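Brown water on the hill: what we know about the Worovcombe flushing

If you live on the hill side of Worovcombe you already know what I'm writing about, so bear with me while I catch everybody else up. The town is flushing the old water mains this month, all 16 miles of them, and 605 homes are going to see cloudy or rusty-looking water at some point before October is over. A bunch of us have seen it already. Mine came through at ten past six in the morning, into the coffee pot, and it was the color of weak tea.

The short version of the town's notice is that the water has been tested, the color is iron and a bit of manganese shaken loose from the inside of the pipes, and it should clear once the crew has moved on to the next street. The long version is four pages and came tucked inside the bill, where I'd guess a good half of us missed it. I found mine under the seed catalog. So I called the water office, then I went down there, and then I stood on Dunbar Street in my rain boots for an hour and bothered people.

How it works

A crew from Drollau, the contractor the town hired over the summer, opens the hydrants one at a time, starting at the tank and working downhill. They close a few valves first so the water has to come fast through one stretch of pipe, and the speed is what scrubs it. Most of the time the mains just sort of amble along, and the rust and sediment settle on the bottom and stay there for years without bothering a soul. Open a hydrant all the way and up it comes! I watched the one by the old feed store run dark orange for a minute or two, then yellow, then something I'd call lemonade, then clear. The crew chief held up a glass jar every so often and wrote in a notebook. She wouldn't let me hold the jar.

Sheena Ogilvie runs the water office (she's been there since before the new tank went in, and I believe she could draw the whole system on a napkin). She told me the hill hasn't had a proper flushing in nine years. There was supposed to be one four years back, but that was the dry summer, and running hydrants into the gutter when people couldn't water their tomatoes didn't seem like a great idea.

"I'd rather have you mad at me for one day than have that stuff sitting in the pipe another winter," she said. I said I wasn't mad. She said I'd called three times.
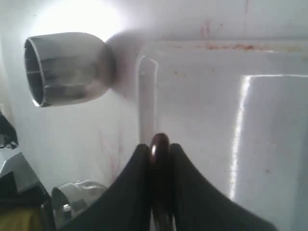
Anyway, the schedule. Crews work from nine at night until five in the morning, which keeps the pressure up for everybody during the day and also explains the banging. Upper Dunbar Street and the lanes off it are done. Lower Dunbar comes next, then the school, then the flats down by the creek. Each stretch takes two or three nights depending on how fast the water clears. Sheena tapes a list to the office door every afternoon with that night's streets on it, and the same list goes up on the town page, usually by four. If you don't do computers you can call and they'll read it to you. I tested this. They do it very nicely.

One thing I had wrong, and I'll own up to it since I told half the line at the bakery: the work isn't connected to the leak over by the ballfield. That was a separate break in 3000 feet of newer pipe that belongs to the county, and it's been fixed. So if you heard from me that the two were related, sorry about that.

What it means for your house

The advice from the office is simple enough. When it's your street's turn, try not to run water between nine and five. If you do flush a toilet at two in the morning it isn't the end of the world, you've just pulled a little of the rusty stuff into your own pipes and you'll be looking at it for longer. In the morning, start with the cold tap nearest to where the line comes into the house, let it run until it's clear, and then work your way up to the rest. Leave the hot side alone until the cold is clear, or you'll fill the water heater with it. I did not leave the hot side alone. I had a nice orange bath to look at and then I got to learn how to drain a water heater, so that was my weekend gone.

Laundry is the big one. Iron will set in white cotton, and bleach makes it worse - that one surprised me. The bleach reacts with the iron and you get yellow blotches that you'll own forever. The water office is handing out free packets of rust remover for laundry, two to a household, and you don't need to show a bill to get them. If you've got a load that came out blotchy, keep it wet, don't put it in the dryer, and go get a packet. For marks on tubs and sinks the office says plain white vinegar or lemon juice, left on for a while, and a soft cloth. I used the lemon and my bathroom smells like a pie.

Screens on the faucets clog too. Mine unscrewed by hand and had what looked like coffee grounds in it. Rinse it, put it back, you're done.

People keep asking about filters. Sheena says a regular pitcher filter is fine for taste but will plug up fast if you feed it rusty water, so wait until things clear and then swap in a new cartridge. There's also been a fellow going door to door on the creek side selling a Stanel whole-house unit for 350 dollars and telling people the town requires one. The town does not require one. It may be a perfectly good unit, I have no idea, but you don't have to buy anything from anybody for this, and if he tells you otherwise the office would like to hear about it.

And then cooking. You can cook with water that's a little off color, according to the notice, but who wants to? Mwanaisha Mwakyusa lives two doors up from me and feeds a lot of people (four kids and whoever the kids drag home), and she's been filling every pot in the house in the afternoon and putting lids on them. She says it's the rice that gives you away. Pasta you drain, soup has its own color, but rice soaks up whatever you put in with it and then sits there on the plate telling everybody. She rinses hers three times on a normal day, so that's a fair bit of water before the stove's even on. Her rule this month is that supper water gets drawn by three o'clock and the kids don't touch it. I've started doing the same and it's worked out fine, except for the night I forgot and we had toast.

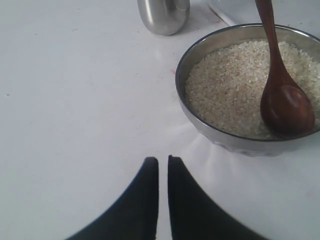 If your water doesn't clear

Most houses on my street were back to normal by lunchtime. A few weren't. If you've run the cold tap for twenty minutes and it still looks rusty, stop, wait an hour or so, and try again. If it's still bad the next day, call the office and they'll send somebody out with a jar of their own. They've made a handful of these visits so far and Sheena says a couple turned out to be old iron pipe on the homeowner's side, between the curb and the house. That part is yours to deal with, I'm sorry to say, though she'll at least tell you which kind of pipe you've got if it's in her card file. (There's a card file! Little drawers and everything. Some of the cards are in fountain pen.)

Folks who run home dialysis, or who mix formula for a baby, should call ahead and not wait for their street to come up on the list. The office has bottled water set aside and will drop it off the afternoon before. Same goes for anybody who can't haul pots around. You don't have to explain yourself, just say you need it.

Restaurants and the two hair places on Dunbar Street got their own letter, and the bakery says it's been shifting its early dough water to the evening before. I had a roll this morning and noticed no difference at all, and then I had a second one to be sure.

What comes next

The crew expects to finish the creek side before the end of October, weather permitting. A freeze would stop things, since you can't be running water across the road at night and then have people drive to work on it. If that happens, whatever's left gets pushed to spring, and there'll be another notice in the bill, so please look for it this time. I'm talking to myself as much as to you.

After that the plan is to do a third of the town every year so it never builds up like this again. The town board still has to agree to pay for it at the November meeting, and there's a spot for public comment at the start. I'll be there, probably near the radiator. The list for tonight has Lower Dunbar from the feed store to the bridge, odd and even sides both, so if that's you, go fill your kettle.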